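**June, sim notebook, Skostcombe robotics club**

Got in at 4:30 and the new scene loaded first try! Stone floor, mat, arm on its black base, mug and blocks all where the file puts them. Yasir Baloch swapped the floor texture last night and it looks great - way nicer than the plain gray we had all spring.

Task for the Calloway round is still mug first, then the blocks. Start pose has the gripper pointing straight down over clear mat, fingers empty.

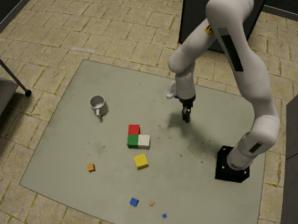

Ran 30 resets with the old grasp script and 8 of them threw a joint limit warning, all on reaches close to the base. I think our home pose is too folded. Going to open the elbow by 5 degrees and rerun the same seeds.

Also want to try the small cubes! They're tiny next to the ridged blocks, so finger spacing needs its own setting.

To do:
- push Yasir's floor to the shared branch
- 100 resets overnight, log every warning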